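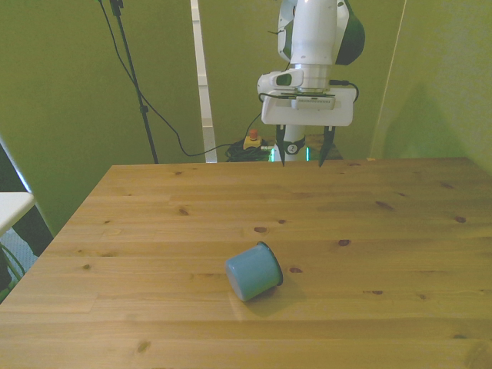 Resin bleed on pine tops, shellac or no shellac?

simiyu_g
Bench top is pine boards, edge glued, planed in June. I want a clear water-based finish. Last one I did for the Iltstead shop yellowed over every knot within a year. Is a seal coat of dewaxed shellac enough?

nwosu_joinery
Two thin coats, spot applied on the knots, then one over the whole surface. Scuff with 320 between. Spot only leaves halos under a clear finish.

plankside
Disagree. Shellac slows resin, it doesn't stop it. If the boards were never kiln dried hot enough to set the pitch, it will come through anyway. Ask the yard for the schedule.

simiyu_g
Yard is Zilthorpe. They say kiln dried, no temperature given. Knots look tight to me.
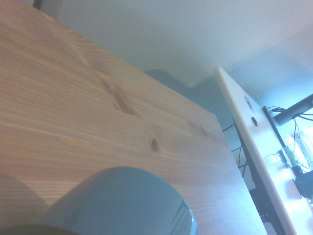
Knots in the wood, pale pine top

nwosu_joinery
Tight is fine. Wipe each one with denatured alcohol, wait a day, check for tack. If there is any, wipe again before sealing.

plankside
A day proves nothing in a cold shop. Put a heat gun on low over the worst knot for 3 minutes and see if it beads.

P_Amini
I did 4 tops for a cafe in Sisumbridge, shellac under water-based poly. One bled at a single knot after 5 months. Make of that what you will.

plankside
One in 4 is a failure rate I wouldn't quote to a customer.

simiyu_g
Heat test first, then two coats. Will post results.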